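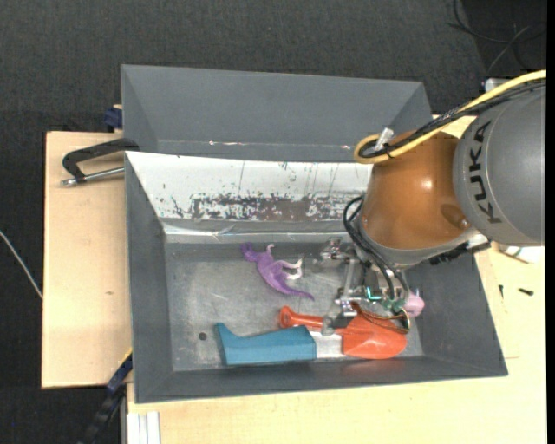

Grasp collection cell, pre-run inspection, July 2024. Station: Jilwood, bin pair 2. Complete before every block of 100 pick attempts. The object set must be the one on the run sheet, and mixed shapes are wanted - the purple dinosaur and the red-orange shovel call for very different grasps, and both stay in the Stillen set.

1. Emergency stop tested from the operator side.
OK.

2. Cables clear of the joints through full wrist rotation.
OK. Yellow cable loop checked at slow speed. Recheck after 6 blocks.

3. Gripper wires not snagging on objects.
Watch. The loop under the fingers can cross an object during a low pick. Stop the run if it catches.

4. Bins clamped and square to the table.
OK.

5. Bin surfaces.
Worn. The rear slope of the front bin is scratched and flaking. Wipe out flakes before starting. Replacement panel requested from Grurkier.

6. Tabletop clear of loose hardware.
Not OK. Two small black screws or bolts on the right side. Remove and find out where they belong before power-up.

7. Floor cables out of the walkway.
Tape down on the left side.

8. Logging.
Last block saved 304 attempts in total, 248 labeled. Label the rest before the set goes to Song for training. Failed grasps are kept and labeled as failed.

Run may start when item 6 is closed.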